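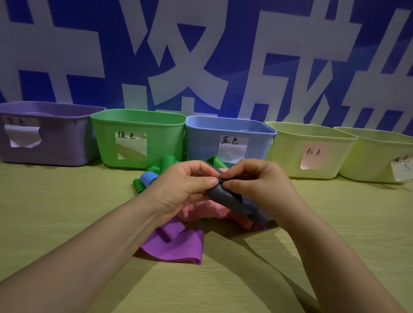 Gerardo Marino wrote after last time that he still couldn't see why a carmaker would count a car as sold when it is sitting on a dealer's lot, and I'm glad he did, as half of you probably wondered the same thing!

Notes for session 11: wholesale and retail in the car trade

So, let's take it slowly. A maker like Taltard sells to its dealers, and the dealers sell to people like you and me. The first kind of sale is wholesale and the second is retail. Taltard gets its money at wholesale, so that is the figure you'll find in its accounts – even if the car then spends the whole of May under a banner out by the highway.

Now take one dealer, Ruggiero. Say it starts the month with 357 cars on the lot, takes in 18 more and retails 3 of them (a dreadful month, I know, but it keeps the sums easy). Wholesale says 18, retail says 3, and the lot has grown to 372. Keep that up and sooner or later somebody has to offer rebates.

Fleet sales are a separate matter, and we'll get to those with the Grudano case.

For next time, please read the Bortolotti chapter on days' supply, and work out the closing stock again with 11 cars retailed. Bring your working, messy or not.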